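Borell open day, anyone else go?

kandpal_n
Joined: April
Posts: 8
Stood in line almost an hour at the Otdale site for the bed-making demo. Free pen, though.

brukowfan
Posts: 557
I liked it. Meenakshi Singhal took every question we had, including mine, and mine was long.

kandpal_n
She took it. I wouldn't say she answered it. You asked how long one comforter takes and got a talk on "cloth state."

eirlys_e
Cloth is hard. My kids have two working hands each and can't fold a thing.

brukowfan
Thank you. The Shakya booth only moved boxes and everyone clapped.

kandpal_n
The boxes moved! I'm a simple person.

manju.g
Did anyone get pictures of the sleeping platform? Missed it, I was parking.

eirlys_e
Two from the gripper's own camera:

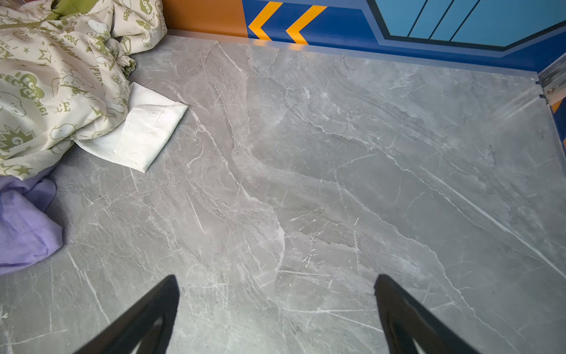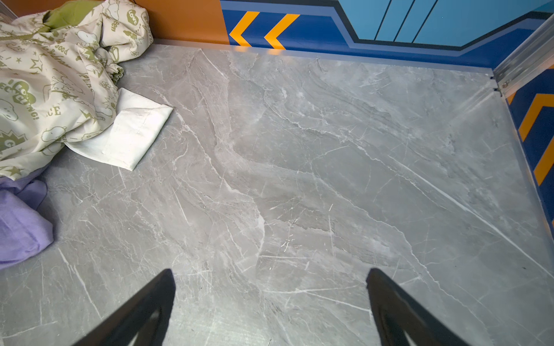 Bedding on the left, gripper at the bottom, both shots. Otdale, 10/07/2025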